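Workshop Notebook > Film > Stidlow > March

Stidlow rough cut, notes after the second screening

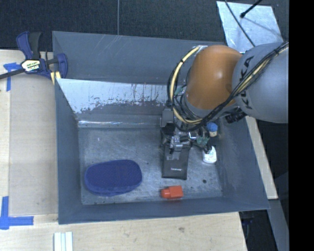
Fig. 1. KUKA arm over the grey metal bin.

March, evening, tea going cold beside me. I want to get this down while the second screening is still fresh, and I'm sorry in advance to whoever reads it after me, as I know I go on a bit in these entries.

We ran the whole thing without stopping this time, all 58 scenes, with the temp sound still in and the lights properly off. It's a much better film in the dark! I'd been watching it in pieces on the small monitor for so long that I had forgotten how quiet the first act is, and how long we sit with the family at the lake house before anybody mentions the brother. Last month I would have told you that opening needed to lose half its length. Tonight I'd leave nearly all of it alone, apart from the second breakfast, which covers the same ground as the first and has the weaker light.

The trouble is still scene 26. It's the argument in the boat shed, and I've now cut it three different ways. Version one plays it mostly in the wide and lets them talk over each other, and it feels true but you lose the mother completely. Version two is all close-ups and it's far too pushy, as if we were grabbing people by the collar. Version three, the one we screened, starts wide and stays there until she puts the oar down, then goes in close on her and doesn't leave. The room went still for that one. I think it's the right idea. The join is clumsy, though, and I could hear the air change where the two takes meet, so there's some room tone to dig out of the Prevunlow reels before I judge it again.

Some odds and ends, in no sensible order:

The Semwal footage (the ferry, the fog, the dog on the wharf) is lovely and we have far too much of it. I counted 299 shots logged under that one location. I've pulled a short list and put it in its own bin, coloured green. Please don't tidy the green bin, even if it looks like a dog's breakfast, I do know where everything is.

The ferry horn comes in early over the cut to black. I'd like it later, maybe even after the first title card. Try it both ways.

The father's line about the roof got a laugh. It was a warm laugh and I was glad of it, but it does take the weight off the phone call straight after. I might slip in a bit of the empty hallway between them to let people settle. There's a decent handheld take of it from the first week, slightly soft at the start but fine once he finds the doorway.

Colour is all over the place in the kitchen scenes. I'm not going to worry about that yet, and I'd ask everybody else not to either. The person doing the grade will have opinions and they'll be better than mine.

Trirkik sent back the second pass at the music. The piano piece for the swimming scene is gorgeous, really gorgeous, and I'm a little afraid of it. It tells you to be sad well before she gets to the end of the jetty. I tried sliding it down so that it begins on the splash and it behaved much better there, though now the last phrase runs over the neighbour's dialogue. I've left both versions on the timeline, one muted. I'd love a second pair of ears on it before I write back to them.

The ending I go back and forth on. We've always finished on the closed gate, and it's a handsome shot, but watching it tonight I felt the film had already ended with her looking up from the letter. Everything past that was us being polite. On the other hand I've grown fond of the gate, and it was a cold, miserable morning getting it, and I do realise that's no reason to keep a shot. I'll make a version without it and leave that sitting in the folder for a few days before I open it again.

For tomorrow: room tone for 26, hallway insert, lose the second breakfast, re-export with the horn moved. Backup drive is on the top shelf, labelled, and the old project file is still in there if I make a mess of things. Also we're out of milk.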